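Clothing table notes, May

The clothing table at Wondcombe Hall has been running since the end of summer and we have now passed 410 items handed on. Thanks to everyone who has dropped off bags at the side door. A few notes on how things are going and what would help over the colder months.

Sorting still takes up most of the morning. Bags are opened on the back bench, anything that needs a wash goes into the tub for the Sotitton laundry run, and the rest comes across to the folding table. We use the big brown timber one because it is the right height and nothing catches on it. Please check it for crumbs and tea rings before you put clothes down. It marks easily, and pale cottons and khakis pick up whatever was left there.

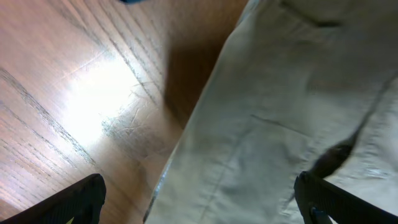
Khaki cloth on the folding table. The polish is showing its age.

Bernd Ostermann has offered to rub the top back and put a fresh coat on it in the school holidays. That will put the table out of use for a few days, so folding will move to the two trestles in the supper room.

We have had several questions about how to fold. The method is the same as last year. Trousers and shorts go in half lengthways with the pockets lying flat, then in half again, with the waistband left on the outside where the size tag can be found. Jumpers are folded sleeves in. Do up the top button on shirts before you fold them or the collar flops over in the pile. Keep the piles low, two or three garments at most, and leave the middle of the table clear so there is room to lay the next thing out flat.

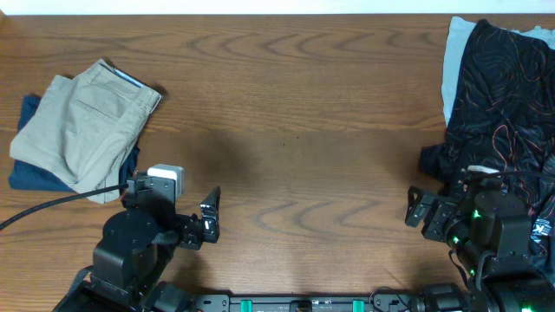 Khaki over navy at the left, with the centre kept clear for folding.

Dark colours go on the bottom where you have the choice. Navy shows every bit of lint, and it stays cleaner with something on top of it. Finished piles go into the Skikby tubs on the shelves, labelled by size and not by colour. We have 31 tubs and all of them are full at present — if you have spare ones with lids that still fit, we can use them.

What we need now: men's trousers in the larger sizes, children's winter pyjamas, and plain long-sleeved shirts with all their buttons. What we have plenty of: summer dresses, ties and baby singlets. Please hold on to those until spring. We can't take shoes or pillows.

Folding starts at 9.30 am and we are generally packed up by noon. Sleeves get pushed up pretty quickly once the heater is going, so wear layers. 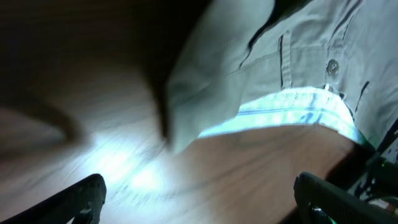 King-fai Fang has written in to say that the shirts would be easier to find if they were sorted by collar size as well, and that he went through three tubs last time before he came across one that would do up at the neck. He also asks whether the tubs could come down off the top shelf, as he can't read the labels from the floor.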